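Week 6 handout, Shopfitting and Display (evening stream)

Welcome back, everyone, and thank you for bearing with me last week when we ran well past the break talking about shelf heights. I've put the leftover bits of that chat at the bottom of these notes so we can get on with tonight's topic, which is one of my favourites: leaving space alone.

## Why empty space sells

Most of us, when we're given a counter or a window, want to fill it. I certainly did in my first job, at a little homewares shop in Hirnham, where I managed to squeeze every teapot we owned onto one table and was then terribly puzzled that people walked straight past (my manager was very kind about it). A crowded table asks the customer to do the sorting. A table with a bit of breathing room has done some of that sorting already, and the eye knows where to go.

That said, space costs money. Your reading this week is the Vendau store study, and I'd like you to look closely at the stock list in the appendix. The shop carried 1,714 separate lines and cut the front counter display to 15 of them. Have a think about where the others went, and whether you'd have made the same choice with a storeroom that size.

## Pale surfaces and shadow

White and off-white surfaces are popular for small goods, and they're lovely to work with, but they show everything: dust, fingerprints, and shadows most of all. A clear stand can nearly vanish against a white bench while its shadow stays perfectly visible, so when you set your lights, look at the shadow first and the stand second. Move the lamp before you move the stock. It's much less work, believe me.

Matte finishes are gentler than gloss under strong light. If you're stuck with gloss, try lifting the lamp higher or bouncing it off a wall.

## For next week

- Read the Dufour chapter on sightlines, skipping the section on escalators unless you're keen.
- Sketch one counter, any counter, in 2 versions: one as you found it, and one with half the items taken away.
- Write 200 words on which version you prefer. Dot points are fine, and so is changing your mind halfway through.
- Collect a surface sample if you can. The Stakau showroom is usually happy to give out small offcuts if you ask nicely at the desk.

Please bring the sketches on paper so we can pin them up together.

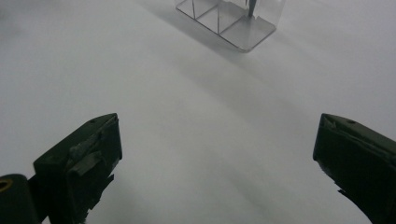

## Left over from last week: shelf heights

Keep your heaviest items low and your favourites between waist and eye level. For children's goods, crouch down and check it from there, even if you feel a bit silly doing it in the middle of the shop.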